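Pruton Tabletop Chores: data card
Release 2, July

Summary

Pruton is a set of teleoperated recordings made to answer a narrow question: how much of an ordinary clearing-up job can a two-armed tabletop robot finish without a person stepping in. It contains 1000 episodes. Of these, 941 are marked usable for training; the rest are kept with a reject flag for anyone studying failures.

The set was recorded by the Getero group and checked at Prurby. It is meant for training and for testing manipulation policies on small household objects. It does not cover moving between rooms, opening doors or drawers, or work near people.

Task

The operator moves loose items from the table into an open plastic bin. Items differ in stiffness, weight and how well they show up against the tabletop. Clear glassware is included on purpose. Depth sensors read it poorly, and it is common in real kitchens and on real benches. Soft packaging is included for the opposite problem: easy to see, hard to grip the same way twice.

An episode counts as complete when every listed item is in the bin, upright or not, and both grippers are open. Dropping an item outside the bin ends the episode. There is no time limit, but the duration is logged.

Views

Each episode has a fixed workspace view and a head view. Timestamps are shared across streams. Object placement changes from episode to episode, so frames should not be paired across episodes.

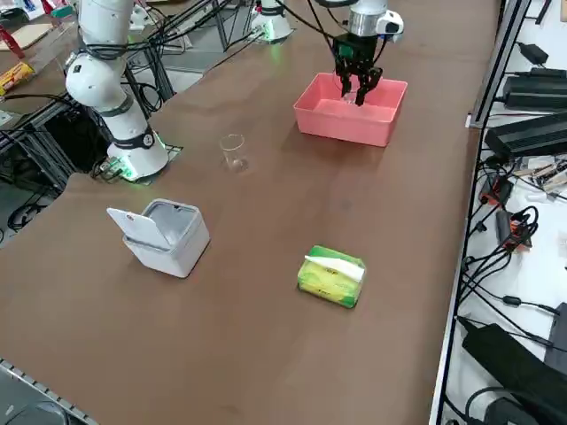
Two arms, a pink bin and clear glassware on the brown table.

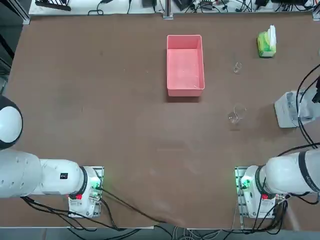 Getero's first outside reader, Ó Flaithearta, objected that a bin is the easiest possible target and that putting things into it says little about chores. The harder half of tidying, in this view, is deciding where each thing belongs and setting it down without knocking over its neighbor, and a score on Pruton should be reported as a pick-up score and nothing wider. We accept the point. The metric formerly called "chore completion" has been renamed "clearing rate" in this release.

Baseline

A single policy was trained on the usable episodes and run for 188 trials on held-out layouts. Full results are in results/baseline.csv. In short:

Soft packs were cleared more reliably than glass.
Most glass failures were missed grasps, where the gripper closed beside the rim.
Layouts with two clear items close together did worst.
Recovery after a missed grasp was rare. The policy usually carried on to the bin with an empty gripper.

On this evidence the answer to the opening question is: part of the job, with supervision. We would not leave the baseline alone with breakable items.

Known limits

All episodes use one table, one lighting setup and one bin color. A policy can learn the color of the bin instead of its shape, and ours probably did. Operators were experienced, so hesitations and corrections are underrepresented. Release 1 had a clock offset between the two views. It is fixed here, and the releases should not be mixed.

Layout

episodes/ one folder per episode, video plus joint states
meta/ item lists, reject flags, durations
splits/ train and held-out layouts
results/ baseline logs

Open an issue for missing files or wrong labels. Include the episode folder name.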